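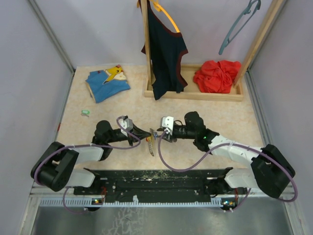 5 min read

The Nostel cable kit has been on our two-arm cell for 9 days now, so time to write it up before I forget the details. Short version: good kit, bad clips, instructions need another pass. We run clothes handling in there, hangers and a rack and shirts, which means sleeves and hems near the wiring all day long. The old gray cable snagged on everything. The new purple ones go from the little white housing on each gripper, back over the white links, around the shoulder and down past the base. The right one I left with a wide curve down across the work surface, more slack than I'd like, still deciding on that.

What you get in the box: two cables, a bag of clips, a strip of hook and loop, one hex key, a folded sheet. The sheet is for the Allier arms but an older version of them, so the elbow drawing is wrong. Ignore step 5 completely. It has you clip the cable at the elbow before you've moved the arm through its range, and then you fold the elbow and the connector gets yanked. Did that once. Connector survived.

Fitting. Power off, arms parked, obviously. Start from the gripper end, plug in, then work back toward the shoulder. Leave a fist of slack at the wrist. Then move the arm by hand, every joint, both limits, and only then close the clips. First arm took me most of a morning. Second one maybe half that. If you have the mounting plate with rows of slots, like ours, use the slots for the tie-downs and forget the sticky pads, they let go overnight.

The clips. Ugh. They're hard plastic and they want to be closed exactly one time. I broke three getting the routing right and ended up with hook and loop on most of the left arm. Works fine. Looks a bit scruffy. Nostel sells a spare bag but it costs almost half what the kit does and I'm not paying that.

Signal has been clean. Before the swap we were losing the left gripper camera over 8 times in a shift, usually when the wrist rolled all the way over, and I'd blamed the camera for weeks. Zero dropouts since. That alone makes it worth the money to me. The jacket is soft too, bends easily, doesn't fight the arm at full reach — the old stuff did, you could see the elbow hesitate.

Color is a matter of taste. I like it, easy to spot against the white and black when your checking for wear. It does show dust. So does the plate, speckled all over again already. I wipe down the cables when I do the plate and check the same spots every time: the bend at the shoulder, the entry at the housing, wherever it rubs on a link edge. Slight shine on the right one where it crosses the link. Nothing thru the jacket. Will wrap it if it gets worse.

After refitting you need to recheck the gripper meeting point. Extra cable weight, small, but ours was off by a hair. I bring both sets of jaws together over the middle of the surface and have them hold something small between them, and if it twists or drops I redo the offset. Takes minutes. The sheet doesn't mention this anywhere and it should.

Compared it with the Neltden set, which we have on the Ren cell next door. Neltden is stiffer, has nicer clips, and the connectors lock with a quarter turn — much better than Nostel's push fit. But it's too stiff for small arms like these. For a bigger machine I'd buy Neltden, for this one I'd get the Nostel again and throw the clips in a drawer.

Support answered in a day, said a new sheet is comming. No word on the clips.

Soft cable, no dropouts, easy enough to fit. Bad clips, wrong drawing, push connectors. 8 out of 10, would be a 9 with decent clips. Will update if that shiny spot goes anywhere.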